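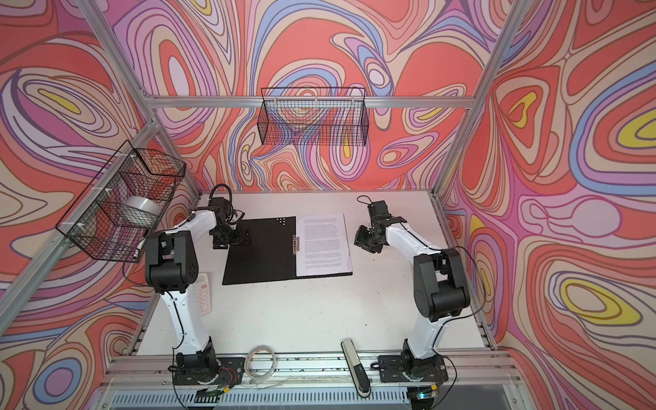 What does the permits file cover?

Every right-of-way application for laying fibre or putting up a small mast in Mimville and Gornel that I could find in the public registers, one row per application, 990 rows altogether.

README for the right-of-way permits table
Madhu Yadav, 20/09/2026

I started on this after a long argument with Narendra Tiwari over why our end of Mimville still had patchy broadband. He blamed the operators, I blamed the paperwork, and neither of us had anything to wave at the other. So I went and typed up the registers! (He still blames the operators, by the way, and there are rows in the table he'll happily quote at you.)

The policy talk is all about national targets and fibre to every door, and fair enough, but somebody still has to get permission to dig up a particular lane. That bit happens at the town office, on paper forms, and the forms end up in a register that you can ask to see at the counter. Gornel scans theirs. Mimville doesn't, so those rows were typed by hand by me and Kiran Singhal over a good many evenings, and you should expect the odd slip.

What's in it

One plain CSV, permits.csv, comma separated, UTF-8. There are nine columns:

row_id - my own number, means nothing outside this file
town - Mimville or Gornel
applicant - the firm's name as written on the form
kind - trench, overhead or mast
length_m - metres of route, blank for masts
filed - the day the form was stamped in
decided - the day a decision was entered
outcome - granted, refused, withdrawn or open
notes - anything scribbled in the margin that seemed useful

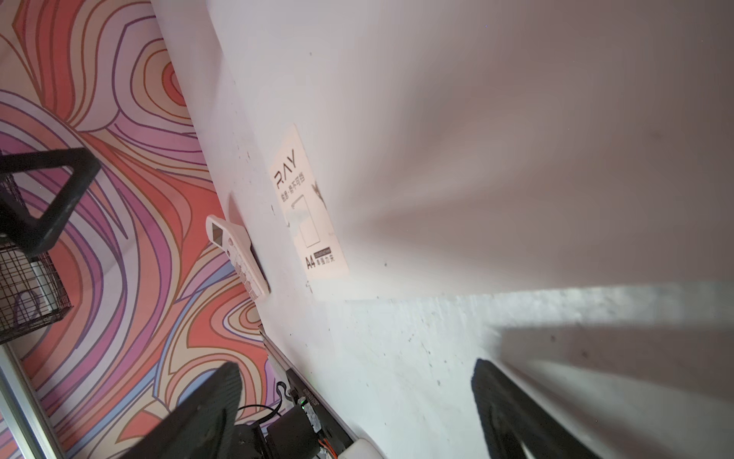

The applicant column needs a bit of care. Asfaw shows up under several spellings and I've left them alone, as I wanted the table to match the books. If you're grouping by firm, use aliases.csv, which maps each spelling to one tidy name. Delier is easier, they seem to have used the same rubber stamp the whole way through.

Dates are day first. Please check what your spreadsheet does with them when you open the file! Mine quietly swapped the day and month on half the Gornel rows and I spent a whole weekend thinking the town had approved things before they were asked for.

Gaps and oddities

97 rows have no decided date. Some of those are still open, and for the others a decision was made but the clerk left the box empty. I couldn't always tell which was which, so if outcome says granted and decided is blank, that's a proper grant with a missing date. Leave those out before you work out waiting times.

Both towns say on the form that an answer will come within 60 days. I haven't put in a column for late or not late, because the two offices start the clock differently. Mimville counts from the stamp. Gornel counts from when the fee clears, and the fee date isn't in the register at all, so a straight comparison is going to be unfair on Gornel. Rajeshwari Pinto is trying to get the fee book out of them and I'll add it if she does.

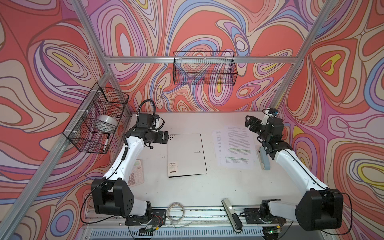
Withdrawn is a messy one too. Sometimes a firm pulls out for good, and sometimes it pulls out and files the same route again a fortnight later with a better map. I've written "refiled as" plus the row_id in notes wherever I spotted it, but I'm sure I've missed a few.

Street names in the margin notes are kept, house numbers and phone numbers are taken out. If you find one I missed, tell me and it'll be gone the same evening.

Using it

Do what you like with it, just say where it came from and don't present it as an official record. Neville Tapley has made some lovely charts of trench lengths from an earlier copy, though that one had the duplicate Gornel mast rows in it, so his mast totals run high.

Still to do: the older Mimville book with the water damage, and a proper list of which lanes belong to which ward.

Contact: Madhu Yadav, via the issues page | © Madhu Yadav, free to reuse with credit | Back to top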